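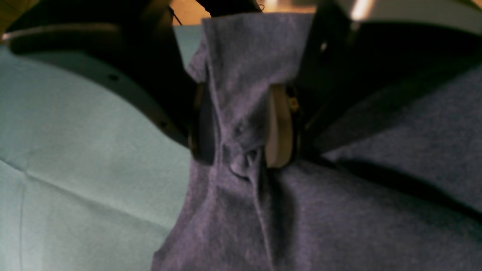
A blue-grey top on the mint cloth, pinched up into a fold.

Angeliki Lambrakis has been folding T-shirts for money for 18 years, and she still thinks most of us do it wrong. I went over to Skirkby to see her on May 11, 2014, armed with a packet of biscuits and a carrier bag of my own crumpled tops (cheeky, I know!), and we were on to sleeves before the kettle had boiled.

"People start with the sleeves because they stick out," she told me. "They annoy you, so you deal with them first. I always look at the body. Where's the side seam, where's the hem, is it lying straight? If the body's twisted you can do lovely sleeves and it'll still look like a dishcloth."

She learned on the market at Dollport, on a stall called Oláh that sold seconds and end-of-line stock. On a good Saturday in the holidays they'd put out over 300 shirts and refold a fair few of those before dinner, thanks to customers pulling from the bottom of the pile. I asked if that drove her mad. "Oh, I loved it. You get a chat every time. It's the ones who try to fold it back for you that I can't stand."

Her great thing is the cloth. She won't fold on bare wood or on a bed, and she got quite stern with me when I admitted I use the sofa arm. A plain cloth pulled flat over a table is what she swears by, and she likes a pale green or a bluey green — dark shirts show up well on it and you can see straight away where the edge has wandered.
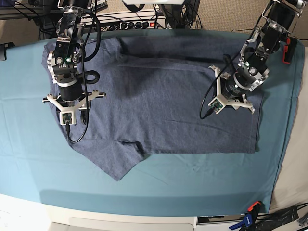 "Bring one side over and then stop," she went on. "Everybody rushes on to the next bit. Run your hand down it first. A heathered jersey will hide a wrinkle from you, you have to feel for it, and once it's folded under it'll be there till the next wash."

I had a go with one of mine and got a sort of lopsided envelope. She undid it without a word and slid it back to me. The second try was better, the third was worse, and then she ate a biscuit and told me about her shop years at Imero, where every shirt had to come out the same width for the shelves and the manager went round with a ruler. She was 44 when she left and she still has the ruler.

We got on to printed shirts, which I'd been dying to ask about, as half my drawer is old slogans and they all crack across the middle. Does she fold print in or print out?
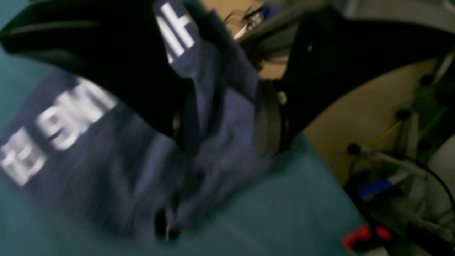
"Out, if you want to find it again," she said. "In, if it's going in a suitcase. But don't put your crease through the letters if you can help it, shift the fold a bit to one side. It won't be a perfect rectangle and it doesn't need to be, it's a drawer!"

And does she iron first? She laughed at that for quite a while. Shirts with collars, yes. T-shirts, never. She shakes them hard, twice, and lays them down while they've still got some air in them, then pulls the hem towards her with both hands.

She's running a folding afternoon at the library in June and was fretting over whether to bring enough shirts for everyone or trust people to bring their own. I said I'd bring mine. She looked at the carrier bag and said perhaps she'd better bring some as well.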